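Kandlow lift pass, 3 day or just pay per ride?

3 min read

hszabo
Going to Kandlow in September with my mother in law and two kids. Is the 3 day pass worth it or do we buy singles? Website says it covers the Tastovwood gondola and the Kuusk chair but the fine print mentions "seasonal operation" and I can't find a timetable anywhere. Staying in Jornavville, self catering.

pinecone_dad
Get the pass. We did Kuusk twice in one day and it had paid for itself by lunch. Top station is at 2,287 m so bring jackets, kids were freezing.

elina_j
Disagree. In September the Kuusk chair shuts on Wednesday for maintenance, and if it's windy the gondola shuts too. We paid for three days and rode on one. No refund. Singles all the way.

pinecone_dad
One bad week though. Did you ask at the bottom station? They moved our start date no problem.

elina_j
Asked twice. They said only before first scan.
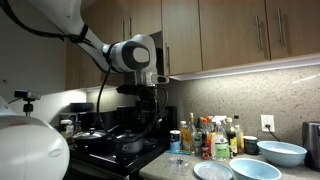
hszabo
ok so don't scan until the weather looks good, got it. What about the bus up from Jornavville, is that in the pass or seperate?

mudboots
Bus is included, the 73. Last one down is early, 5:40 pm when I was there. Miss it and its a long walk, ask me how I know. Parking at Tastovwood fills up by 10 so I'd still take the bus.

elina_j
Bus is included with the guest card too. Free from your host, so don't count it as a pass perk.

pinecone_dad
Fair, didn't know that. Still say pass if you get two clear days.

mudboots
With mother in law I'd skip Kuusk anyway, the chair doesn't slow down much for boarding. Gondola, then the flat loop to the lake. Benches all along. Cafe at the middle station, 1,327 m, does decent soup, cash only last time

hszabo
Flat loop sounds right. Will get the guest card first and decide on the day. Thanks all

— Hollis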